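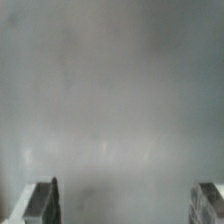
Boslow Building Forum > Floors and Slabs > Moisture and coatings

Thread: Epoxy over a garage slab, how dry is dry enough

gdelorme
Posted 9/30/22

Detached garage in Ovandale, slab on grade, poured before we bought the place. 564 square feet. I want to put down a two-part epoxy, the gray Dogar kit, and the instructions say the slab must be "dry and sound" without saying what dry means. I taped down a square of plastic sheet overnight and found no droplets in the morning. The concrete under it was a shade darker than the rest.

I don't know if there is a vapor barrier under the slab. Previous owner's paperwork stops at the roof. Is the plastic test enough, or do I need to buy meters?

-- Gilles

b_piatek
Overnight is too short. The usual sheet test runs at least 16 hours, and I leave mine for three days. Darker concrete under the sheet counts as a fail in my book, droplets or no droplets. Moisture is moving up.

What is the slab temperature compared to the air? If the slab is warmer than the air you can get condensation under the sheet that has little to do with vapor drive. If it is colder you can get a clean result on a wet slab.

slabside
The sheet test is close to useless. It only tells you about the top quarter inch under today's weather. Drill holes, put in relative humidity probes at 40 percent of slab depth for a slab drying from one side, let them sit, read them. Everything else is guessing.

mjakub
Slabside is right about what flooring contractors do for a glued wood floor in a house. For a garage coating it's a lot of money and four holes to patch. I'd do a longer sheet test in two or three places and put the rest of the effort into surface prep. Most of the peeled garage floors I've been called to look at came off with a skin of weak cement paste stuck to the back. That is a prep failure. The slab was dry enough.

Gilles, how were you planning to profile the surface?

gdelorme
Acid etch. The kit includes a packet of citric acid.

mjakub
Rent a grinder. Citric acid does very little on a hard-troweled slab, and you then have to rinse the whole floor and wait for it to dry again, which puts you back at your original question. Pour a cup of water on the floor first. If it beads, there is a sealer or oil on it and acid won't touch it.

slabside
Agree on the grinder. Disagree that vapor can be ignored. I have a floor here that was ground properly, coated in a dry spell, and blistered the following spring. Blisters the size of a dime, liquid inside. Pulled one up and the back of the film was clean, no paste. How do you explain that with prep?

mjakub
I don't. I said most.

b_piatek
Liquid in the blister with a clean back is the classic sign of pressure from below. Was it a detached building, and which way does the ground fall? I've seen more good done by moving a downspout than by any primer.

slabside
Attached, uphill side. Downspout emptied at the corner, yes. Fair point, although I moved it and still had two new ones the year after.

duda_br
Long-time reader, I run a small coating crew. A few things on product choice.

The Ernera moisture primer is what we use when the sheet test comes back dark. It goes on ground concrete only. Two coats, the second within the window printed on the can. It doubles the materials cost on a floor this size, so test before you buy it.

Don't roll the epoxy in the morning on a warming slab. Air in the pores expands and you get pinholes. Start when the slab temperature is level or dropping -- late afternoon in most places.

Keep the surface at least 5 degrees F above the dew point, and check it again halfway through. An infrared thermometer and any cheap humidity gauge will do for that.

gdelorme
Water test done. It soaks in within a minute on most of the floor and beads in one strip along the back wall where the workbench used to be. I've taped three new sheets and will leave them for 72 hours.

The quote for grinder rental is 469 for the weekend with the vacuum. The kit itself was less than that.

b_piatek
That's normal. The kit is the cheap part. Ask if the price includes the diamonds or if they bill for wear. Some shops measure the segments before and after.

duda_br
Degrease the bench strip before you grind, or the wheel will drive the oil in deeper. Scrub, vacuum up the liquid, repeat until water soaks in.

gdelorme
72 hours. Two sheets show no change. The third, nearest the door, is dark across the lower half.

slabside
Driveway pitch?

gdelorme
Slightly toward the door. There is a channel drain, full of leaves.

b_piatek
Clear the drain, wait for a good rain, retest at the door. If it's still dark, use the primer. I wouldn't coat any of it before then, and once it gets to December you'll be too cold to cure it anyway, so spring is no great loss.

mjakub
Seconded. Grind in spring too. A ground slab left open all winter with a car on it will need doing again.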